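Torance Shared Workshop
Minutes, Arm Build Group
October 18, 2022

Chair: Raimo Rantala
Notes: Hilkka Laitinen

1. Last minutes
Read and accepted. Raimo still owes the group the key to the Findent cupboard.

2. Where the build stands
Lots of good news here! The practice kitchen now runs in simulation from start to finish, which means we can try a pick at midnight without waking anyone or breaking a jar. Raimo ran 126 tries with the shaker task and 82 ended with the shaker where it should be. Everybody was delighted (there was clapping). The misses were mostly the fingers closing too early, and Raimo thinks a slower approach will fix a good part of that.

3. Bench for the real thing
The Nogueira bench is ours until January. Hilkka has measured it and the mounting plate will fit if we move the vise 2 inches to the left. Agreed to move the vise. We also need longer bolts.

4. Software
Skurkach, our control script, got its new settings page. Hilkka loves it and wants the grip force on the first screen, please, before anything else. Raimo to do. Long and happy talk about whether the arm should come straight down on a shaker or lean in from the side. We'll try both and compare.

5. Renders from the shaker task
Shown on the big screen. 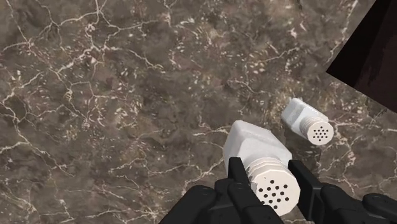
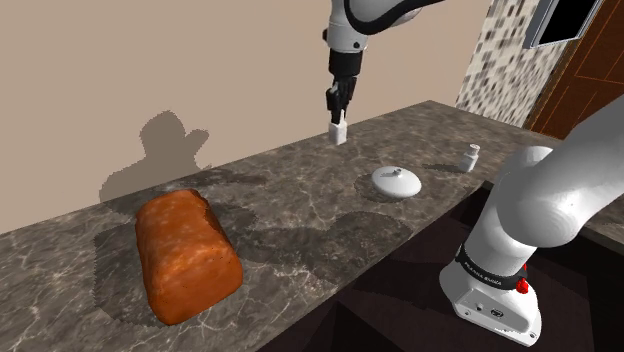
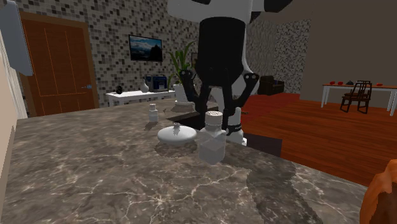 6. Money
21 dollars left in the parts jar. Bolts come out of that.

7. To do
Raimo: slower approach, grip force setting, cupboard key.
Hilkka: bolts, vise, a print of the finger pads in the softer filament.
Everyone: bring an empty shaker from home if you have one. Odd shapes are very welcome!

8. Next meeting
Same room, same time, and Hilkka is bringing cinnamon buns again.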